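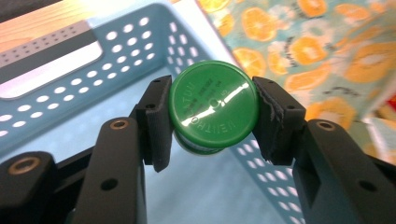

The **Arnen gripper** is a hand-held, two-finger gripping tool designed for construction in home and shared workshops. It is held and moved by a person, and its finger motion follows the design of a small robot hand, so that tasks carried out with the tool can later be repeated by an arm fitted with the same fingers. The design was developed at the Dekar shared workshop and is maintained there.

## Construction

The moving parts of the Arnen gripper are black plastic. Each finger is carried on a linkage of flat bars, with brass-colored bushings at the pivots. The finger pads are rectangular blocks faced with a soft gripping layer and held by small screws. The layer is treated as a wearing part, and the build notes recommend replacing it when the edge begins to fray.

The second revision, known as Sipos, kept the linkage of the first and changed the pads. Its predecessor used bare plastic faces, which members found unsuitable for smooth caps and lids. The Sipos pads are rated for 1,000 closing cycles before inspection. One pair in regular use at Dekar reached 1,044 cycles before its facing was renewed.

A complete tool requires up to 21 hours of printing on a typical home machine. Assembly calls for hand tools only, apart from a small press for the bushings.

## Paired use
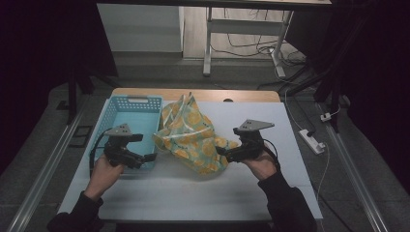

**Tibor Nyitrai**
*Workshop Editor, Dekar*

The tools may be used singly or as a pair, one in each hand. In paired use, each gripper carries a gray triangular plate on top and is connected by a black cable. Workshop practice is to route the cable back along the wrist and to check that it does not limit the turn of the hand.

Household goods make up most of the practice material. A folding fabric bag with a citrus print is used with a light blue perforated basket and small containers, including a green one with a glossy cap. Cloth is considered the harder material, as its edge must be found again each time the bag is set down. Rigid containers are easier to hold but may rotate between the pads if gripped off center.

The standard exercise set, compiled by Wenjie Wan, lists 81 short tasks. New members begin with rigid items and proceed to fabric in their second month.

## Related designs

Tradier is a lighter variant with shorter linkage bars, intended for smaller hands. It accepts the Sipos pads without changes, although its narrower opening excludes it from several tasks in the standard set. A version with a metal linkage was drafted in September and has not been built.

## See also

- Parallel-jaw gripper
- Four-bar linkage
- Shared workshop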